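5. Setting up the Prirnik water timer

5.1 Ignore the "12 glasses" preset. I doubt it suits anyone.

5.2 Hold SET for 5 seconds and enter your bottle size in ml.
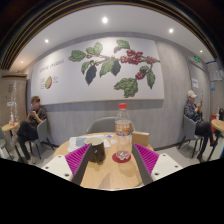
Nikola Omerović finds 900 too high as a reminder step and keeps hers at 223.

5.3 Choose your own step, then press OK.

Note: the "smart" mode claims to learn your habits. I saw no sign of it in July. 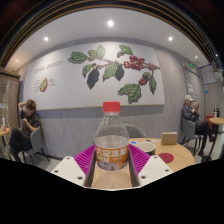
5.4 Switch smart mode off under MENU.

Caution: the alarm is loud. Turn it down before bed.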